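Home News Features Opinion Archive Subscribe

Filed under: Automation / Interviews

Teaching a hand to pick up a brick, again and again

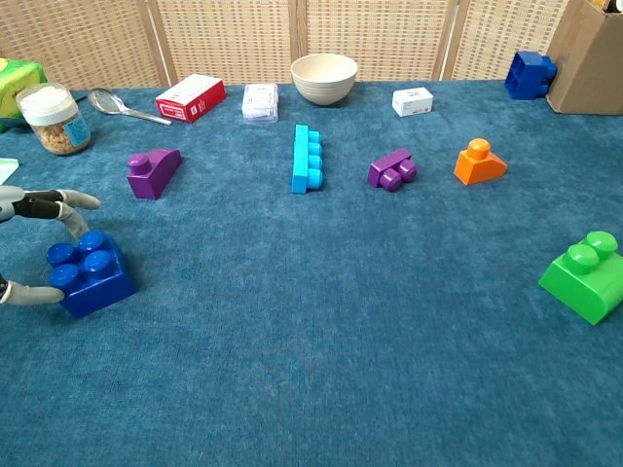 The hand closes on a dark blue brick at Nisow's test table.

Aisling Mulcahy has heard the pitch often enough to finish it for you. Show a machine enough examples of a job and it will work out the rest. She runs data gathering at Nisow, a small company that records robot hands handling ordinary objects, and she is less sure than her own sales pages.

"Enough is the word I'd like someone to define," she says. "We said 200 examples for the bricks. Then we said 300. At 300 the curve was still wobbling, and people in the meeting called it promising."

I had come expecting to be sold something. Nisow's system, Quinlan, learns from recordings of a hand steered by a person, and the company says it will cope with things it has never met. So I asked Mulcahy what it has met. Toy bricks, mostly, on teal fabric. There are sloped ones and a long thin one, with a bowl, a spoon and a jar of cereal farther back.

Does it know what the jar is for?

"No. It knows the jar is usually not the thing you reach for. I worry about that one. If the groceries are always at the back, we may be teaching it that the back of the table doesn't matter."

She has asked for the layouts to be shuffled more. It slows things down, and Nisow's customer for this round, a warehouse supplier called Pulleron, pays by the finished recording. She does not pretend those two facts sit well together.

Cyprian Kaczorowski steers the hand. He came to the work in September from a packing job and he talks about grips the way some people talk about golf swings. A brick lying flat is easy, he says. A sloped one tips if you come at it from the wrong end, and a small one on its side can spin away before the lower finger gets under it.

"I do it how I'd do it," he told me. "Then I look at my recordings next to the other operator's and we don't do it the same at all. So which of us is it learning?"

Both, in theory. In practice there are only 2 operators on the brick work, and Mulcahy says Quinlan has picked up a habit of Kaczorowski's, a short pause just before the fingers close. He was pausing to check his view. The system has no such need, as far as anyone can tell, but it pauses too.

Should the failed grabs be thrown out? Nisow used to do that. Now it keeps them, marked as failures, after Mulcahy argued that a system fed only clean grabs has no idea what to do when one goes wrong. Kaczorowski agrees, although he admits he doesn't love having his fumbles on file.

I pressed her on the claim about unfamiliar objects. She would go as far as unfamiliar bricks. A rival outfit, Trovach, has been talking up a kitchen demonstration, and I asked if she believed it.

"I believe they filmed it working," she said. "I'd like to see the four tries before that one - and the table they practiced on."

Pulleron gets its next batch of recordings when the shuffled layouts are done. Mulcahy wouldn't give me a date. Kaczorowski thinks the long thin brick will hold them up.

Previous Next Back to Interviews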